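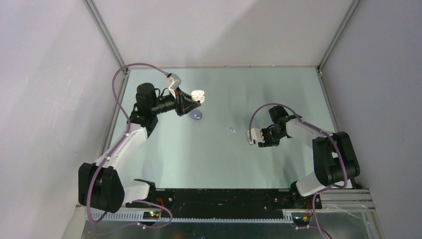
Speaker notes: Paint color in rooms where people work
Aravind Nair, Furgate branch meeting

Slide 1. Title
Say hello, thank the Erness group for lending the projector. Talk is 40 minutes with questions at the end. Handout is on the back table.

Slide 2. Why I got into this
I painted houses for 11 years before I moved over to workshops, clinics and small offices. In a house the owner picks a color they like and lives with it. In a workroom the color has a job to do. It changes how well people see what is in front of them and how tired their eyes are at the end of a shift.

Slide 3. Light reflectance value
Explain LRV. It is a scale from 0 to 100, printed on the back of most color cards. Black is near the bottom, bright white near the top. Ask who in the room checks it before quoting. Wait for hands.
Ceilings should be the highest number in the room, walls a step down, floor the lowest. If the floor is very dark the lamps have to work harder.

Slide 4. The trouble with bright white
Customers ask for white because it looks clean. With strong overhead lights it gives glare, and people start taping paper over things. A slightly gray or slightly blue white takes the edge off and still reads as white to the customer.
Bring up the Vandlow job. Print shop, pure white gloss on all four walls, south windows. We went back and redid it in an off-white eggshell. Same lights, no other changes, and the complaints stopped.

Slide 5. Pale greens and blue-greens
Hospitals moved toward green in operating rooms early in the last century. Staring at red for a long time leaves a green afterimage on a white surface, and a green surface hides it. Show the two swatches and let people try the red dot test. Give them a full half minute.
For benches and tables, a pale green is easy to look at for hours. Small parts in warm or dark colors show up well against it. Very light parts do not, so ask what they handle before you suggest it.

Slide 6. Sheen
Gloss wipes down well and shows every dent in the wall. Flat hides dents and holds dirt. I use eggshell on walls above shoulder height and satin below, where hands and chair backs hit.
Remind them: check sheen with the room's own lamps on — daylight hides a lot.

Slide 7. Lamps
Look at the sample under the lamps that will stay. Raju sent me a gray that went pink under the old tubes at the Erness clinic. We had 15 gallons of it on site by then. Pause here, this usually gets a laugh.

Slide 8. Samples
Paint a board, two coats, at least 2 feet on a side. Stand it upright for walls, lay it flat for benches. Leave it for nine days if the customer will allow it. Color cards are too small to judge anything from.

Slide 9. Questions
If it is quiet, ask about touch-up paint and how people label their cans. Skip the slide on floor coatings if past the half hour. Collect the swatches before people leave.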